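Municipal Delegation Visits the Jevach Civic Center

Report of the visiting party

In June, a delegation of elected members and senior staff visited the Jevach Civic Center at the invitation of the district government. The visit formed part of the exchange agreed between the two administrations and was intended to examine how the district conducts its public sessions, receives petitions, and reports decisions to residents. The delegation was led by Vichien Wattanapong, deputy chair of the council.

Members were received at 9:30 a.m. in the lower lobby and taken directly to the public gallery, where the morning session was already under way. The gallery seats 700. Attendance was good for a weekday session, and the ushers were still admitting residents when the first vote was called. The item before the chamber was the proposed closing of Nikolovski Street to through traffic, a matter on which the district had received 777 written comments. The presiding officer read a summary of the comments for and against before opening the floor, and each speaker was held to the time limit by a light on the lectern.

The delegation noted that two members of the majority spoke against their own leadership on this item. The measure was sent back for further study. The presiding officer later explained that such referrals are common in the district and carry no penalty for the sponsor, who may bring the text back at any later session.

After the session, the clerk's office presented its system for handling petitions. A petition must carry 2,528 valid signatures before it is placed on the agenda. The number is fixed in the district charter and has not been changed since the charter was adopted. Signatures are checked against the voter roll by hand, and the clerk confirmed that there is no plan to replace this step. Mr. Wattanapong asked how long the check usually takes. The clerk replied that the charter allows 2 weeks and that the office seldom needs all of it, except in the months before an election.

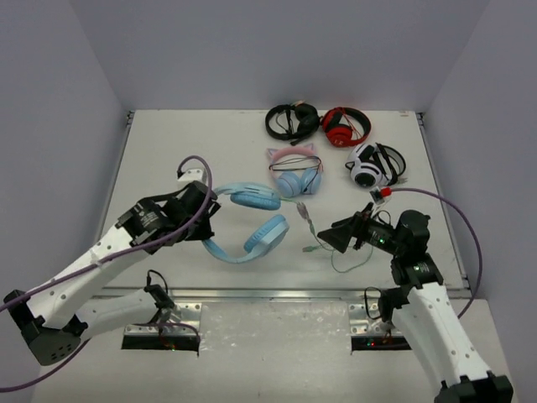 Lunch was served in the Cavetti Room, named for the building's architect. The district's head of public information gave a short address on relations with the press. Reporters receive the agenda at the same time as members, and any late change is posted on the door of the chamber as well as sent out electronically. Questions from the delegation centered on corrections. The district publishes them in the next day's bulletin, signed by the officer responsible, and keeps the original statement on record beside the corrected one.

The afternoon was given to a meeting with members of the opposition. They spoke frankly about the limits of the present rules, in particular the short notice given for budget amendments. One member described receiving a revised spending plan on the evening before the vote. The majority's whip, who joined for the last part of the meeting, did not dispute the account and said that a longer notice period was under discussion.

The delegation also walked through the former Tultex building across the square, which the district has bought for use as a records office. Work on the upper floor has been delayed by the roof, and the records remain for now in the basement of the Civic Center.

The delegation wishes to record its thanks to the presiding officer, the clerk, and their staff. Copies of the district's petition forms and the current rules of procedure have been placed in the members' library. A return visit by the Jevach members is to be arranged through the office of the deputy chair.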